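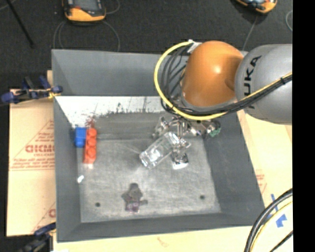 Research assistant, robot grasping (part-time, fixed term)
Omitz Robotics Laboratory, Flirkville

We are looking for a research assistant to join Akanda, a project on how robot arms learn to pick objects out of a bin. The post runs for 2 years and starts in March.

The project compares two ways of choosing where to grip. In one, the arm learns only from its own attempts. In the other, a person labels a small share of the failed attempts and the arm is trained again on those. Our first study used 152 household objects and toys and 4000 attempts. The labelled method did better on most of them. Clear plastic and very small items remained difficult with both, and the next study will look at these.

What you will do

Set out and change the objects in the bin between runs.
Label failed grasps from the recordings, normally 100 in a working day.
Keep the run log and note any faults with the gripper or cables.
Help prepare the results tables for publication.

What we ask for

A degree or similar experience in engineering, computing or psychology. You should be able to write simple scripts in Python. Experience with industrial arms is useful but we do not require it, and safety training is given in the first week.

The work is on site at the Urberg building. Hours can be arranged around study.

To apply, send a CV and a one-page letter to the project office by 24 November 2021. Please say in the letter which days you could work.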